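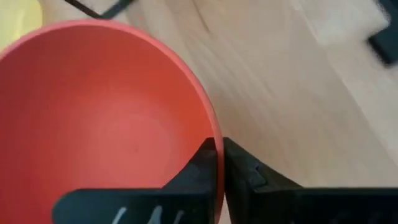
A large round bowl in coral red.

Pisumero keeps its dividend unchanged and delays new share buyback

September 24, 2024

Pisumero, the maker of tableware and kitchen goods, will pay its shareholders the same dividend as last year and will not start a new share buyback before January. The company gave the news together with its half-year results, which were a little weaker than in the same period last year.

The interim dividend stays at 60 cents per share. Many small investors hold Pisumero for its regular income, and in the past weeks there was some worry on the market that the board would reduce the payment. The shares opened lower in the morning but recovered before noon, and at the close they were slightly above the price of the day before.

Sales in the home market were stable. The weaker part was export, where two large department store chains ordered less than they had planned. The company also paid more for energy, because its kilns run on gas and an old supply contract with a fixed price came to its end in the spring. A new contract is signed now, but at a higher price.

Pisumero says that the dividend is covered by the profit of the half year and also by the cash which the business brought in. The payout ratio, this means the part of the profit that goes to shareholders, is now 70 per cent. In its earlier reports the company named this same level as the upper limit of what it wants to pay in a normal year. If profit falls again in the second half, the board will have to choose between a smaller final dividend and a payout above its own limit. The report does not say which of the two it would prefer.

The buyback was expected by several brokers. The previous programme finished in the summer, and shareholders had been told that a decision on the next one would come with these results. The company now writes that it wants first to see the Christmas sales and to reduce its bank debt. A part of this debt comes from the purchase of Wovico, a smaller producer of glass and serving dishes, which Pisumero took over last year.

Wovico made a small profit in the period, after a loss in the first months under the new owner. Its warehouse has been closed and the goods are now sent out from the main Pisumero site. The cost of this move is already included in the results, and no further cost of this kind is planned for the current year.

The broker Karimi kept its advice on the shares at "hold". In a note to clients it wrote that the dividend looks safe for this year, but that it sees little room for an increase until the debt is lower. It also pointed out that the yield is high when compared with other household goods companies, and that a part of this comes simply from the fall of the share price since the winter.

The fund manager Emance, one of the larger shareholders, was more positive. It said it supports the delay of the buyback and would accept a longer one if the money is used for the loans. Emance has asked the company in the past to publish a clearer plan for its debt. Such a plan is promised for the annual report.

Pisumero was founded in 1918 as a family pottery and today has 3000 employees. The founding family still owns a large packet of shares and receives the same dividend per share as all other holders. The company has paid a dividend in each year since it came to the stock exchange, although twice the amount was cut.

The interim dividend will be paid in cash. Shareholders who would like to receive new shares in place of the money can do so through their bank or broker, on the same terms as last year. The form for this choice is on the investor pages of the company, together with the full half-year report. Those who already gave a standing instruction do not need to send the form again.

A trading update with the first figures for the Christmas season will follow in January. The board will decide on the buyback at the same time.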